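Bottles keep rolling around on a round table with a tablecloth. Any fix?

Posted in Home & Kitchen - 148 views

Grirnero

We have a round table with a striped cloth where all the drinks end up: tall plastic bottles, a couple of canisters, whatever came home in the shopping bag. Everyone in this house sets a bottle down as if it were a sleeping cat, on its side, wherever it likes. By Friday there's no room for a plate. A round table has no corners to push things into, and I'm not buying a square one. How do you keep this tidy without a tray? I've had 2 trays. They became places to put mail.

Kulness

Get a tray.

Ciobanu

The tray people will always be with us. Here's what works on my table, which is round and has been a disgrace for longer than yours.

Stand up one heavy thing first, near the middle. A canister is good, flat top, wide base. Then bring the bottles in to it one by one, biggest first, labels out so you can stop picking each one up to find out if it's the tea. Anything nearly empty gets finished or goes to the kitchen - no appeals.
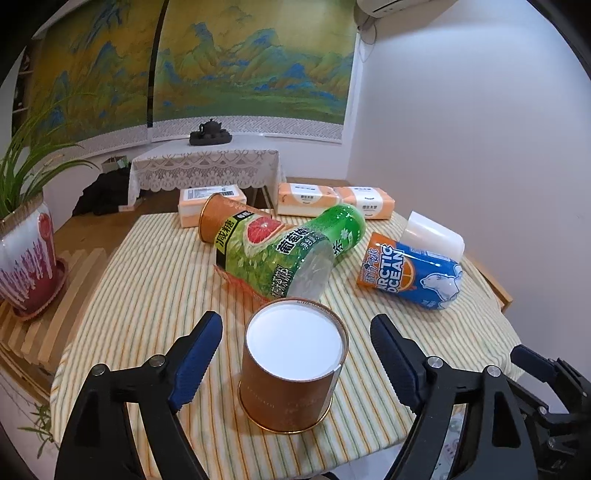 Smooth the cloth before you stand anything on it. A fold under a tall bottle will have it over again by dinner, and then you're back to the sleeping cats. If your cloth has stripes, line things up along one. It looks fussy for a day and then people start following it without being told, which is more than I ever got from asking.

Canisters shouldn't live on their sides at all, unless you trust the lid. I trusted a lid once, in December. I was still finding tea leaves in the spring.

Grustanari

Seconding the heavy thing in the middle. Ours is a jar of coins, 47 dollars last time I checked. Nothing rolls past it.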